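Entries Archive Reading Letters Search

Diary > Summer > 30th July

Slept badly again and got up at the hour when the birds are at it. Read the rest of the Mondent book on sleep over toast. Its claim is that if you keep the same bedtime for 40 nights you will wake without an alarm for good. I am on night 19. The alarm woke me this morning, as it has on the other mornings, and I lay there composing a rude letter to the publisher.

Etelka Katona swears by it, but Etelka swore by the cold showers in January and by the magnesium before that. She says I'm not doing the evening part properly. The evening part is no screens, no wine, a "closing thought" written on a card. I have written the cards. Most of them say "tired."

What bothers me is the numbers. The author keeps saying 178 people were followed and nearly all of them improved, and never once says how anyone knew. Did they ask them? If somebody had put me through 40 nights without wine I'd say I had improved too, to be let go.

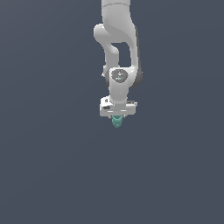 White robot arm, computer rendering.

Walked to Fuviscombe after lunch to stay awake. The lane is worse than last year, all ruts on the downhill side, and the new sign by the chapel points the wrong way for the footpath. Bought plums, which were hard. The woman at the stall says they'll come on in a paper bag. We'll see.

Krajewska's shop has a window full of Wivora pillows now, with a card about the shape of the neck. They want an awful lot of money for foam. I went in and lay my head on one, feeling a fool, and it was a pillow. I asked if I could bring it back after a month and got a long answer that didn't have a yes in it.

Etelka called at supper. I told her about the pillow and she said she'd ordered two -- one for her and one for me. So that's that. I couldn't very well say what I thought of them.

Card for tonight: plums still hard. Bed at ten, book says. It is twenty past already and I haven't let the cat in.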